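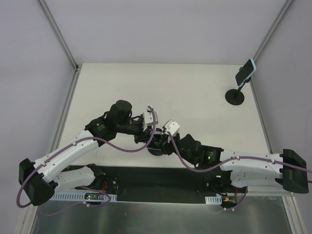

27/12/2024

I spent part of the break going through the injury log for our under-16 girls' soccer club. Brenda Escobar has kept it in one spreadsheet for four seasons, and she let me have a copy with the names removed. It has 287 rows. Each row is one injury that kept a player out of at least one practice or match.

My question was narrow: does the length of the warm-up have any relation to the number of ankle and knee injuries? The club changed its warm-up in April of the second season, from a lap and some stretching to the Griser routine, a set of hops, planks and single-leg landings that takes 18 minutes if the coach keeps it moving.

The first problem is exposure. A count of injuries means little without hours played, and the log has no hours. I rebuilt them from the practice calendar and the match sheets, which gave 2,234 sessions across all squads. I treated every session as 90 minutes. Matches for the younger squads are shorter, so their rates come out a little low. I left that alone.

The second problem is what counts as an injury. In the first season only Brenda entered rows. After that, each coach did. The Vorkanow squad's coach logs everything, including blisters. The Cimulell squad's coach logged 14 rows in the same period, with the same number of players and nearly the same calendar. I don't believe those two squads got hurt at such different rates. I dropped anything with less than a week lost, on the theory that coaches agree better on the bad ones.

With those rows gone, ankle injuries per session are lower after the change. Knee injuries are flat. The ankle drop is mostly in one squad, and that squad also moved off the old field at Tabrizi the same summer. The surface there was hard and had ruts near both goals. I can't separate the two effects with this data, and I don't think a fancier model would help.

Leonor Seixas, who coaches the oldest group, read a draft of this and pointed out something I had missed. Her players do the full routine before practice but a short version before away matches, since the bus tends to get in late. The log has a column for home or away. It was blank in most rows for the first two seasons and filled in after that. Among the filled rows, away matches look worse for ankles, but there are too few to say more.

Changes I've asked for next season:

- one start date and one return date per row, no free text
- warm-up length in minutes, entered by the coach on the day
- field surface, from a fixed list
- home or away, required

Brenda has already added the surface list. It has five entries, and one of them is "other."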